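Rustberg Choral Society
Minutes of the general meeting, Oct 23, 2025

Present: 31 members, which the secretary notes is more than came to the last two rehearsals. Zoltán Nyitrai in the chair.

1. Minutes of the last meeting
Approved after the word "shouting" in item 4 was changed to "discussion." The altos asked that their objection be recorded. It is recorded.

2. December concert
The program is settled apart from the second half. Zoltán still wants the Bellidora carols, all 5 of them, in the original language. The basses asked which language that was. Zoltán said he would find out. Until then everyone is to learn the tune on "la," and the tenors are to learn it at the printed pitch.

It was moved that the concert start at 7:00 and be over by 9:00. Last year's interval ran 30 minutes over because people were enjoying themselves, and the bus drivers were not. Carried, with one vote against from the person who ran the interval.
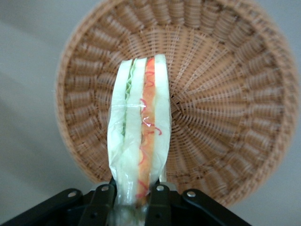 3. Money
The balance stands at $2,192. A motion to sell tickets at the door was defeated in favor of a collection, on the theory that people give more when their neighbors are looking. A round wicker basket will go along the rows, the woven kind with a thick ribbed rim, so there is something to hold on to when passing it over the sopranos' coats. There was a long exchange on whether it should start at the front or the back. The back won, narrowly. Coins will be accepted but not encouraged.

The piano tuner has put his price up. The meeting expressed regret and then agreed to pay it, having heard the piano.

4. Folders
The black folders ordered from Mevico have come in navy. Sending them back would cost more than the difference in color appears to be worth under stage lights. Members who already own a black folder may use it – members who own a red one have been spoken to.
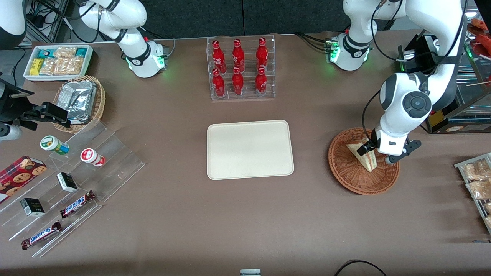

The old folders will be offered to the Shemweta school choir, once the pencil remarks about the former accompanist have been rubbed out. Two erasers were authorized.

5. Seating
The second sopranos wish to stand further from the radiator. The first sopranos wish to stand nearer to it. Zoltán suggested they swap, and was told it was not that simple. Deferred.

6. Any other business
A member asked if we might sing something cheerful. Noted.

Music stands left in the hallway after rehearsal will be treated as donations.

The meeting closed when the lights did.

3 comments | 5 shares

Contact the secretary | © Rustberg Choral Society | Back to top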